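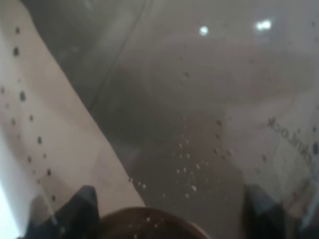 I have been through a good many bread bags in my life, and until this spring I'd never given one of them five minutes of thought. They came with the bread, they went in the drawer, they got a hole in them. Then my neighbor Duangjai Chaiyaporn gave me a roll of the clear food bags along with a set of the Jovura plastic tumblers (she had bought both twice over by mistake, long story involving her sister), and since I've been using them every day since, I may as well write the two of them up together.

## The bags

Clear, fairly stiff, with a printed label down one side. You get 39 on the roll, which is an odd number to settle on, but there you are. I bake most mornings, so I've had rolls, buns, a whole small loaf and half a banana cake in them, and they are roomy enough for all of that without any wrestling.

My one real complaint is moisture. If you bag a roll before it has cooled all the way through, the plastic fogs over and the drops start collecting, and by lunchtime you can hardly tell what you've got in there. The crust goes soft too, which Faizal likes and I don't. I've learned to wait, and on a humid July morning I wait longer than I'd like to, walking past the rack and poking things. When I do wait, the bread keeps nicely until the next day, and I've had a seeded loaf still good for toast on the third.

They do crease. Once you've folded one over a few times the line stays in it for good, and I had one split right along the fold when I was in a hurry with the banana cake. I rinse mine and hang them over the tap, and I get 4 uses out of one before it starts looking sorry for itself.

## The tumblers

Now these I love! I asked for the teal and I'm so glad I did. It's a proper deep turquoise, see-through enough that the light comes in at the sides and the bottom looks pale, almost like shallow water.

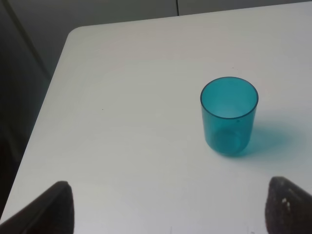 On a white table they throw a bit of their own color next to them, and I've caught myself moving my cup over toward the window just to see it do that with the afternoon sun. Silly, I know, but you look at your cup more than you look at most of your furniture.

The shape is short and nearly straight up and down, so it sits steady, and small hands manage it well. Dewanti's two come over after school and they've knocked plenty of things off my counter but the tumblers just bounce. They're a little light for my taste when empty. A cup of cold milk is about the right use, or juice; I wouldn't put hot tea in one, and I haven't tried.

Washing is easy, though drops do like to cling to the inside wall, so I go round mine with a towel before they're put away. I've had no cloudiness yet.

## Would I buy them?

The tumblers, yes, and I've already ordered four more for my son's place. The bags I'd buy again if they were on sale, or if my drawer was empty and the store only had the thin kind. Duangjai says I'm too hard on them and that I should just let my bread cool, and she has a point.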